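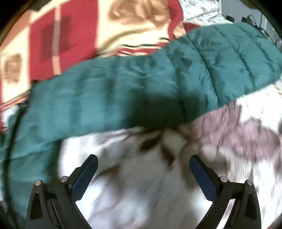
Brekdale Bedding Care: Frequently Asked Questions
Last updated March 28, 2018

What does the thread count on the label mean?
Thread count is the number of warp and weft threads in one square inch of fabric. Some makers count each ply of a multi-ply yarn as a separate thread, so a sheet sold as 1,000 may be woven with far fewer yarns. Brekdale labels count yarns only.

What temperature should I use for cotton sheets?
Wash at 105°F for regular use. White and undyed cotton can be washed at 140°F. Dyed cotton fades faster above 105°F.

Can flannel and percale go in the same load?
They can, but flannel sheds lint for the first several washes. Wash new flannel separately until the lint filter stays mostly clear.

How much will a new cotton sheet shrink?
Up to 5 percent in length and up to 3 percent in width over the first three washes. Fitted sheets in the Barroso line are cut oversize to allow for this. The Bevby line is preshrunk and is cut to the finished size on the package.

My fitted sheet comes off at the corners. Is it the wrong size?
Measure the mattress depth with any topper in place. The standard pocket fits up to 15 inches. The deep pocket fits up to 20 inches. A sheet that is too deep will also slip, so do not size up if the standard pocket fits.

Can I use fabric softener?
Not on flannel or on moisture-wicking fabrics. It coats the fibers and reduces absorbency. On percale and sateen it does no damage in small amounts.

How do I wash a wool blanket?
Check the label first. If machine washing is allowed, use the wool cycle with cold water and a neutral detergent. Dry flat. Do not wring. Gatow blankets are dry clean only, including those sold before the label change.

What causes pilling?
Abrasion of short fibers at the surface. Cotton and polyester blends pill more visibly than plain cotton, as the polyester holds the pills in place. Turn items inside out and do not wash them with towels or anything with a zipper.

Do you sell replacement elastic?
Yes, by the yard, part number 3181E. The fitting sheet was written by Florante Samonte and ships with the elastic. Orders placed now ship in April.

Who handles warranty claims?
Rosalie Rüegg in customer service. Include the order number and the code printed on the side seam label. Normal shrinkage within the limits given above is not covered.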